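Memory upgrades for an older desktop

If your old tower takes forever to open a recipe, more memory is often the kindest fix, and I've done it on many a cozy November evening. Shut it down, unplug it, and touch bare metal before you reach in. Open the little clips, line up the notch – it only fits one way – and press evenly until both ends click. Please don't force it, friends!

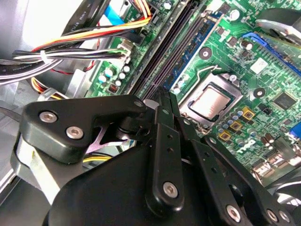
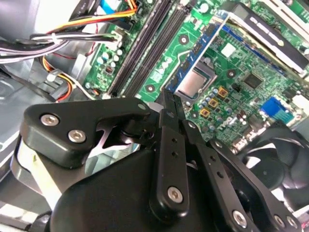

Memory slots and the bare processor on the green board.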